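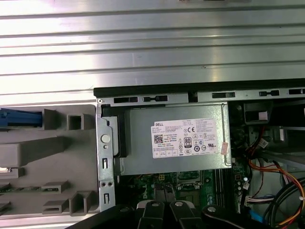

The Trokix wrist camera's view during a desktop teardown, with the power supply and memory slots in reach.

Trokix Hand Controller Kit: a month of teaching a robot to take PCs apart
By Blažena Kollár
9/2/23

We use cookies to remember your settings and see which reviews get read. Accept all | Manage choices

I have wanted to write about the Trokix kit since the first afternoon I had it clamped to my bench, and I made myself wait until I'd put a good month of work through it. I spent most of August with it, steering a gripper around the insides of old Dell desktops and recording every run so the arm could learn the job from me. I'm still excited, so take that into account!

What you get for $945 is a pair of hand controllers (a trigger for the fingers, a grip button that engages the arm), a foot pedal that starts and stops a recording, a wrist camera with its bracket, and the software. You bring your own arm and gripper. There is a one-hand version at $575, and I'd say go for that if your arm is a single one like mine. I bought the pair thinking I would add a second arm, and the left controller has been living in a drawer.

Setup took me an evening. The bracket bolts on fine, though the cable is short and I ended up rerouting it along the forearm with hook-and-loop ties. Calibration is the nice surprise: you hold the controller still, touch the fingertips to three points on the bench, and the software works out which way is which. My old setup, a Katiyar joystick box, wanted a full page of numbers typed in every time I moved the base.

Now the good part. With the joystick I was always thinking about axes. With this you just reach. Squeeze the grip button, move your hand, and the gripper moves the same way at whatever scale you pick. I run it at half scale inside a case, so a big comfortable sweep of my arm becomes a small careful one near the board. Let go of the button, bring your hand back to your lap, squeeze again and carry on. By the second day I could go in over a motherboard and close on a memory latch without holding my breath (mostly).

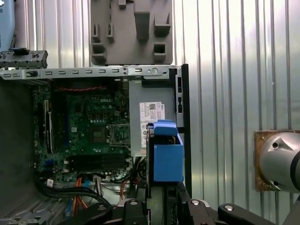

Cables are where it gets hard, and where I think the kit earns its price. A loop of wire never sits the same way from one machine to the next, and if you only teach the robot on tidy cases it will do something silly on a messy one. So I leave the wiring however I find it and record plenty of runs of nothing but moving past it. The pedal makes that easy. Tap to start, tap to save, hold to throw the run away. I used the hold a lot in the first week.

Reviewing runs is pleasant too. You get the camera view with a timeline under it, and you can trim the dithering off the front, which I do plenty of. In a good session I save up to 60 runs before my shoulder complains. My friend Rosângela Brito borrowed the bench for an afternoon, never having driven an arm in her life, and her trimmed runs were smoother than mine. She plays the cello. I'm blaming that.

A few gripes. There is no force feedback to speak of, only a buzz in the handle when the fingers meet resistance, and the buzz feels the same whether you are touching a connector or leaning on one. I watch the fingertips instead. The battery lasts through a long session but takes forever to charge, and the charging port is on the bottom, so you can't stand the controller up while it's plugged in. The manual is thin. And the export menu offers four formats with no hint of which one you want. (Pick the second. The first drops the gripper opening, and I lost a whole evening of runs finding that out.)

I also tried the Fasau glove, on loan, for the same work. It reads every finger, and that's lovely if you have a hand with fingers on the other end. For a two-finger gripper it was more to fuss with, and my palm got sweaty under it.

If you buy the Trokix, add the $29 Lustia wrist rest at the same time. It's a lump of foam with a strap and I won't work without it now. I have two more desktops waiting on the shelf and I'm going back out there as soon as I've sent this in.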